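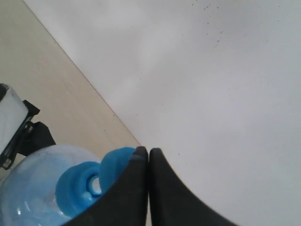
Detail of a pale surface with small dark specks.

Report of the visit to Trilledora Training Centre, Jendesville

Members of the Kirlow and District Youth Football League attended the open day held by Jendesville Football Club at its Trilledora Training Centre on March 23, 2025. The invitation was extended to all member clubs in February, and 40 places were taken up by coaches, club secretaries and match officials. The League was represented by its Development Officer, Elis Howells, who prepared this report for circulation to member clubs.

Arrival and welcome

Visitors were received in the main building at half past nine and were given a programme and a name badge. The opening address was made by Dayana Magaña, Head of Academy at Jendesville, who outlined the history of the site. Trilledora was used for many years as a works sports ground and was leased by the club when its previous training pitches beside the river became unsuitable for winter use. The first team, the women's team and the academy now share the centre, and the timetable is drawn up a month in advance so that the younger age groups keep their evening sessions when the senior sides are preparing for cup matches.

Ms Magaña explained that 80 players are registered with the academy at present, from the under-nines to the under-eighteens. Most live within an hour's journey. The club no longer signs players below the age of nine, and younger children are instead invited to attend informal sessions while continuing to play for their local teams. Several of our members welcomed this, having lost players at seven or eight to professional clubs in past seasons.

The pitches

The party was divided into two groups for the tour. The first group began outdoors with the head of grounds staff. There are three full-size grass pitches, one artificial pitch with floodlights and a smaller area reserved for goalkeepers. Pitch two was closed on the day for reseeding along the near touchline. The remaining grass was in good order considering the rainfall over the winter, and questions from our members were largely concerned with drainage.

The grounds staff advised that clubs with limited funds would gain more from regular spiking and from resting the goalmouths than from any single large purchase. Moving the training goals after each session was also recommended. It was noted that portable goals at Trilledora are anchored at all times, including when they are stored, and member clubs are reminded that the League's own rules require the same.

The Furukawa Hall

The indoor hall, named after a former club physiotherapist, was opened two seasons ago. It holds a half-size pitch and a narrow viewing gallery for parents, with room for 200 people when the retractable seating is in use. An under-twelves session was held during the visit. Play was stopped rarely, and the two coaches spoke mostly to individual players at the side of the pitch while the game carried on. In the discussion that followed, one of the coaches stated that the staff plan each session around a single topic, which on this occasion was receiving the ball under pressure, and leave other errors for another day.

Parents in the gallery are asked not to give instructions. The request is printed in the welcome pack given to every family and is repeated at a meeting before the season starts. Ms Magaña acknowledged that it had taken time for this to be accepted and that a small number of families had left over it. The League's own silent weekends have met with a mixed response, and Mr Howells intends to ask for a copy of the wording used by Jendesville.

Education and welfare

After a light lunch the two groups met for a presentation on schooling and welfare. Academy players in the two oldest age groups attend a local college on day release, and their marks are reviewed each term. Players who are released are offered a meeting with the welfare officer within a week, and the club contacts them again after three months and after a year. Three of the players released last summer have since joined clubs in our own League.

The question of how such players are received by their new teams gave rise to the longest discussion of the day. A number of secretaries felt that the League should be told when a player is released, so that a suitable club could be suggested. Others were concerned that this information belongs to the family. Jendesville undertook to consider a form which families could complete if they wished, and a draft is expected before pre-season.

Match day

The visit closed with an under-sixteens fixture against a visiting academy side, played on the artificial pitch and won 2–1 by Jendesville. The winning goal came from a short corner late in the second half. Attendance figures are not normally kept for academy matches, although members were told that last season's youth cup semi-final, moved to the main stadium, was watched by 2221 spectators – the highest figure recorded by the club for a youth fixture.

Matters arising

Member clubs may wish to note that Jendesville will offer two coaching evenings at the Furukawa Hall in the autumn. Places will be limited to two coaches from each club, and preference will be given to those who were unable to attend the open day. Applications should be made through the League office and not directly to Trilledora.

The travel claim form for those who used their own cars is available from the League office on request. Claims should be submitted with receipts for parking.

The League thanks Ms Magaña and the staff of the Trilledora Training Centre for their hospitality.

Elis Howells
Development Officer, Kirlow and District Youth Football League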